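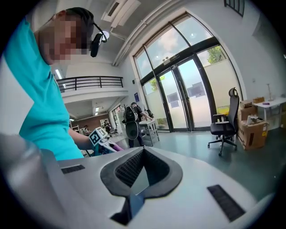 Pamgate Hand-Held Teaching Gripper
Home / Teaching tools / Grippers and handles

Pamgate Pair, 2 grippers
Item no. 559
Price: $2,941 per pair
Ships in 14 days

Overview
The Pamgate is a gripper you hold in your hand. Pick it up, do the task the way you want the robot to do it, and the recording goes to your training set. No robot is needed while you record, so the arm can stay on its regular job.

It is sold as a pair for two-handed work such as folding, opening bags, holding a part steady while the other hand fits a second part, or passing an item across. Each gripper can also be used alone.

How it records
Each Pamgate has its own camera looking out past the fingers. A marker cube on the device carries a printed black-and-white pattern, so a camera elsewhere in the room, or the camera on the other gripper, can work out where the device is and which way it is turned. The opening of the fingers is logged with the video.

Recording starts and stops with a double squeeze of the handle. Operators who would rather keep both hands on the task can use voice start and stop through any standard headset paired with the base station — the headset is not included.

Playback and transfer
Recordings are cut into single demonstrations by the Zulness desktop software. Bad takes can be marked and dropped before export. Zulness checks for lost tracking, blocked views and finger data that doesn't line up with the video, and lists the takes that need a second look.

To run a trained task on your arm, fit the matching Pamgate end tool (sold separately). Fingers and camera position are the same as on the hand-held version.

Remote control mode
The same pair can drive two arms live. Hold the grippers, press the side button to link, and the arms follow your hands. Let go of the button and the arms stop where they are. Remote mode needs the Paredes control box and a wired network. We don't support it over Wi-Fi.

In the box
2 hand-held grippers, left and right
2 marker cubes, fitted
1 set of spare fingers
1 base station with power supply
Charging cables
Zulness license, single seat
Printed setup card

Before you order
Work in even light where you can. Strong sun through large windows can wash out the marker pattern, and we suggest a test recording at the time of day you plan to work.
Keep the cube clean and don't put tape or labels on it.
The fingers wear. Order code for replacements is on the setup card.

Customer notes
"We teach bin sorting and cable routing with these. New people need a morning to get used to moving slowly enough. I would like a longer charging cable."
Mireille Lefèvre, Wendside

Questions about fit with your arm
Write to Judit Orbán in product support with the make and model of the arm, the flange size and a short note on the task. Orders placed in September ship with the revised finger set — older fingers still fit.

Related items
Pamgate end tool
Paredes control box
Spare marker cube
Replacement fingers, set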